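Setting Up a Small Bedroom: Shelf, Curtain, Nightstand

Posted 25/01/2021 by Chun-yin Chiu in Rooms

Most of the mail we get about bedrooms is about small ones. People have a bed, one piece of storage and a window, and they want to know where to put things so the room is easy to clean and nothing gets in the way at night. These tips come from doing over the spare bedroom at the Metstead house in November, plus a few that Kam-wah Tang sent in after reading the piece on hallways.

Start with the shelf

An open wooden shelf unit is a good choice for a small bedroom. It is cheap, it doesn't need much depth, and the light comes through the sides. The drawback is that everything on it shows, including dust.

Before you load it, empty it completely and wipe every board. Use a cloth wrung out in warm water with a drop of dish soap, and go with the grain. Follow with a dry cloth right away. Pale wood that has never been sealed will take up water and the grain will feel rough afterward. If that happens, let it dry overnight and go over it lightly with fine sandpaper.

Do the back rail too. It gets skipped because you can't see it once the shelf is full, and it's where dust from the wall collects.
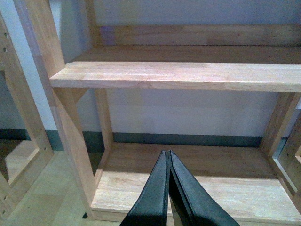

Pale wood shelf unit with open ladder-style sides. Check the back rail for marks before you load it.

Colored marks on bare wood usually come from ink, dye from fabric, or something damp left sitting. Try these in order and stop when the mark is gone:

Rub with a clean white eraser.
Wipe with a barely damp cloth and a little dish soap.
Dab with rubbing alcohol on a cotton swab. Test it somewhere out of sight first, such as the underside of a board.
Sand by hand, with the grain, and feather out past the edges of the mark.

Don't use bleach. It leaves a white patch that looks worse than what you had. A faint mark at the back can also just be left alone, and a folded blanket will cover it.

Once the boards are dry, load from the bottom. Heavy things go on the lowest shelf: shoes in a box, books, spare bedding. Keep 2 inches between the stack and the wall so air can move. In an outside-wall bedroom this matters in winter, when a wall can sweat behind anything pushed up tight.

Check that the unit stands square. Put a hand on one upright and push gently sideways. If it moves, tighten the screws and look at the feet. A thin piece of felt under the short corner fixes most wobbles. If there are children in the house, fasten the unit to the wall. The Flerholm shelf we had before came with a bracket in the bag and I left it in a drawer for 4 years. Put it on the same day you build the thing.

Curtains that reach the floor

A long curtain makes a small room look taller, and it hides a lot. It also picks up whatever is on the floor. Shake the hem out once a week, or run the vacuum along it with the brush tool and the suction turned down. Hold the bottom of the cloth with your free hand so it doesn't get pulled in.

If the hem lies on the floor and you don't like the look of it, pin it up before you cut anything. Live with the pins for a week. Cotton and linen can shrink in the first wash, so wash before you hem. Polyester will mostly stay the length it was.

Wash light colors alone, cool, and take them out as soon as the machine stops. Hang them back up damp and pull the pleats straight with your fingers. The weight of the cloth does the ironing. Put an old towel under the hem for the first hour to catch drips, especially on laminate.

Keep furniture clear of the curtain's path. Draw it fully open and fully closed before you decide where the shelf goes. You want to be able to do both without moving anything. 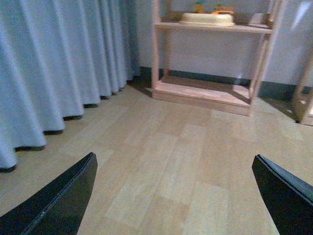

Vacuum a plank-pattern floor in the direction of the seams, starting at the far wall and working back to the door. Going across the seams tends to push grit into them. After that a flat mop, well wrung out, is plenty. Standing water is what ruins these floors, whether they're laminate or one of the cheaper vinyls laid over board.

Streaks mean too much soap. Go over the floor once with plain water and dry it with a microfiber cloth under your foot. Look at it with the light coming toward you and you'll see what you missed.

Lift furniture when you move it - don't drag. If you're on your own, fold a towel under two of the legs and slide it that way. Felt pads wear flat and collect grit, so turn the piece over now and then and replace them. A pack of 25 cost me very little at the hardware store in Hestbridge and did the whole room with plenty left over.

The nightstand and the bed

A nightstand should stand close to level with the top of the mattress. Much lower and you'll knock things off it reaching in the dark. Two drawers are enough for most people. Kam-wah keeps the top one for things used every night and the bottom one for things used when somebody is sick, and I have copied that.

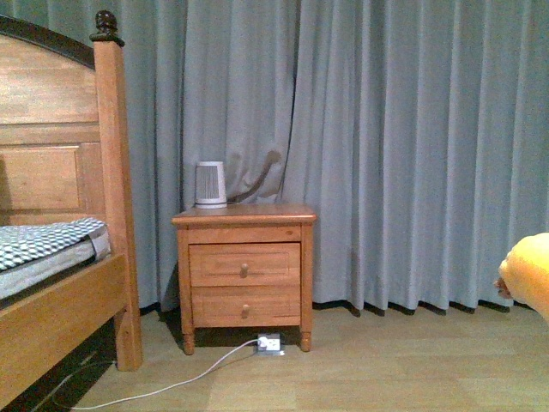
If a drawer sticks, take it out and rub a plain white candle along the runners and the bottom edges of the sides. Soap works too but goes gummy in damp weather. A loose wooden knob usually has a screw coming through from inside the drawer. Tighten it from there and hold the knob still with your other hand.

Portable heaters belong on the floor, on a hard, level surface, unless the instructions for that model say otherwise. Keep them 3 feet from bedding and curtains. Plug them straight into the wall, never into a power strip, and turn them off before you go to sleep. Vacuum the grille at the start of the cold season with the heater unplugged. A burnt smell on the first day is often dust, but if it keeps up, stop using it.

Varnished bed frames only need a dry cloth. Spray polish builds up in the carved parts and around raised panels and turns sticky. If you have inherited a frame with years of it, use a soft toothbrush with a little mild soap and water, a small area at a time, and dry as you go.

Twice a year, strip the bed and tighten the bolts where the side rails meet the posts. Most squeaks come from there. If a bolt is tight and it still squeaks, rub some candle wax where wood touches wood.

Pull the bed out when you do this and clean under it. Anything stored down there should be in a lidded box that slides. Ours are from Lau, the plain kind with the clip lids, and they have held up fine except for one clip.

Next month: closet rods that sag, and what to do about them.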